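Sondness publishes folding and storage guidance for lightweight printed garments

For immediate release - March

Sondness, the garment care and storage firm, has today published a revised set of folding instructions for lightweight printed clothing with gathered or frilled edges. The instructions, issued under the title Castska, replace the single method the company has supplied to wardrobe hire shops and clothing repair services until now.

The revision covers blouses, nightwear and children's tops in thin woven fabrics. These garments made up a large share of the 2112 items returned to the company's Clandau workroom for re-pressing over the past year. Creasing across the body panel was the most common fault recorded, followed by flattened ruffles at the collar and cuff.

"The old method was written for shirts with a stiff collar and a plain hem," said Ildikó Szekeres, head of garment care at Sondness. "It puts the first fold straight through the gathers. On a thin fabric that leaves a hard line, and the line has to be steamed out before the garment can go back on a rail."

Under the Castska method, the garment is laid flat on a smooth, clean table large enough to take its full width. Each sleeve is brought across the body with the cuff left open. The collar is kept outside the first fold and is not pressed down. The hem is then turned up loosely, with any scallops or frills lying in the same direction, and the garment is folded once more to fit a shelf or drawer.

Garments should be fully dry before folding. Sondness advises against stacking more than a few thin items together, as the weight of the pile flattens the gathers of those at the bottom. Where garments are to be stored for longer than 90 days, the company recommends refolding them along a different line.

The instructions also set out how to handle prints. Pale grounds with a coloured motif should be folded with the printed side inwards where the shelf is exposed to daylight. Drinks and other liquids should be moved off the table before work begins - a point added at the request of two repair services that took part in the trial.

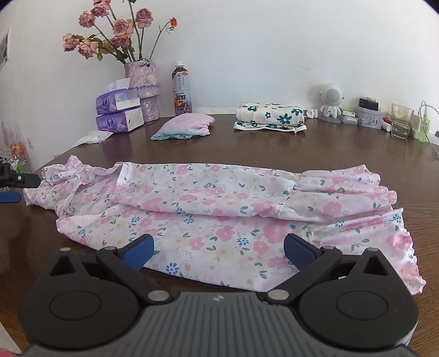 A white floral-print garment with ruffled trim, loosely folded on a wooden table.

The trial was run with Liyanage, a clothing hire business, using 100 garments from its spring stock. Half were folded by the previous method and half by the new one, and all were inspected after storage.

"We found the sleeves were the main gain," said Khang Đặng, stock manager at Liyanage. "Folding takes slightly longer per item. We spend less time at the ironing board afterwards, so we have kept the method in use for everything with a frill on it."

The Castska instructions are supplied as a printed card and as a wall sheet for workrooms. Both are available free of charge to existing Sondness customers. A separate sheet on knitted garments is in preparation under Barnabás Juhász and will be issued later in the year.

Notes to editors

Sondness supplies garment care guidance, storage boxes and shelf liners to hire, repair and laundry businesses. Its workroom is in Clandau.

Press contact: Kieran Birkett, Sondness press office. Printed copies of the card can be requested from the same office.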